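The Ball Problem

Eight in the morning at Stullari and Rebecca Bassi is already on her second restart. Coffee gone. Planner hung again. "It thinks both arms want the ball," she says, not looking up. "They do both want the ball. I told them to."

The software is called Jinalura. Two-arm planning, runs in simulation first, hardware later. Much later, if you ask Urho Pelkonen, who wrote most of the collision checker and would like to write it over. The idea is simple enough to fit on a napkin. Give the robot one object and two hands that don't match. Let the code decide who reaches.

Deciding is the hard part. Old version picked whichever hand was closer. Fine until closer meant awkward, elbow jammed, wrist at its limit. So now the planner tries 40 candidate motions per arm, scores them, throws out the ones that hit something, and picks. Takes 47 milliseconds on a good run. On a bad run it takes until Bassi kills it.

Bad runs were the story of May. A ball would sit halfway between the hands, the scores would come out nearly tied, and the planner flipped. Left. Right. Left. Neither arm going anywhere, just twitching. Pelkonen called it the doorway thing, two people saying after you. The fix was dull: once an arm is picked, the other one needs a much better score to take over. One line of code and a week arguing over the number in it.

Then perception. In simulation you can cheat, the program knows exactly where the ball is. Karla Palacios won't allow it. Her part of the code gets the rendered picture from the head camera and has to find the ball from that, same as it would on a real bench. She starts with color. Too easy, people tell her. She lets them try it with the lights moved. Shadows pull the estimate sideways, highlights wash out one side, and the center ends up a bit off. A bit off is plenty when the fingers are closing.

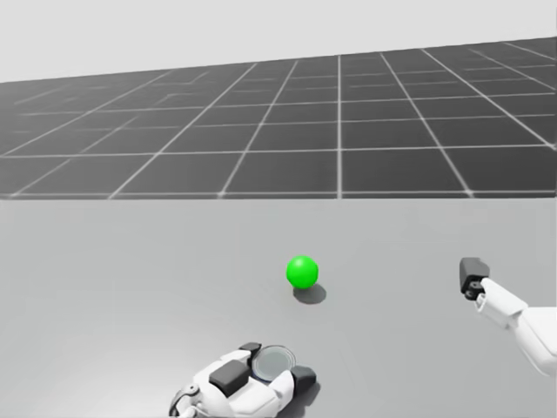 Her answer was to make the planner doubt her. Every position now goes over with an error size attatched, and the arm slows down when the error is big. Bassi hated it for a month. Everything got slow. Then the drops went down and she quit complaining, mostly.

Nightly tests are 2000 scenes, ball in a new spot each time, results in a plain text file that Palacios reads on the train. Failures get replayed first thing. Some are real bugs. Some are the physics engine shooting the ball off into nowhere, and those go in thier own folder, which is getting big.

Next is the move to hardware, with a partner, Sterex, supplying the bench. Hermenegildo Lozano is handling that side and has a list. Motor delay is at the top. The simulated arms obey instantly and real ones don't, so the controller has to guess ahead. He wants delay added to the sim before anyone ships a thing. Pelkonen wants the collision checker redone first. They were still at it when I left, and Bassi had the planner running again.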